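This site uses cookies to remember your settings. Accept all / Manage choices

Last updated in July

The table first, then everything else

Kulsoom Bukhari has been helping people sort out their kitchens and dining corners for years, and she still gets excited about a table. Mention one and she leans in.

"People want to start with cupboards," she says. "I get it, cupboards are where the shame is! But you look at the table forty times a day. Clear that and you've got somewhere to work for the rest."

We talked over tea at Starach, the small studio she shares with furniture restorer Norbert Orbán. Her method is wonderfully plain. Everything comes off, the top gets wiped, and then one basket goes back on. One. She likes wicker for this -- dark, if the table is pale -- and she likes it pushed over to the side.

"If it's in the middle, you have to move it to eat," she says. "Then it never goes back where it was, and then the mail moves in."

And what goes inside? Very little, at first. She laughs when I say my own basket at home holds batteries, two tape measures and a birthday candle. "That's a drawer with handles! Start with a piece of fruit. See how long you can stand it."

Orbán, who had been sanding a chair leg behind us, has his own feelings about white tabletops. He loves them, scuffs and all. "A scratch on white is so faint that you only catch it when the light is right," he says. "Customers ask me to take them out and I try to talk them into waiting a year. It's a table. Things get dragged across it."

What he does recommend is lifting a basket when you want it somewhere else, and felt dots under it if the bottom is rough. Bukhari thinks the dots are fussy. They have clearly had this argument before, and both of them enjoyed having it again.

My favorite part of the afternoon was about shadows. Bukhari adores an open weave because of what it does in good light. "You get the pattern of the basket lying there on the table, all soft," she says. "Free decoration! And you don't have to dust it."
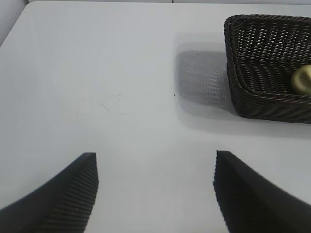

Where to put the mail

"By the door," says Bukhari, before I have finished asking. "Standing up, in something narrow, so it fills fast and bothers you."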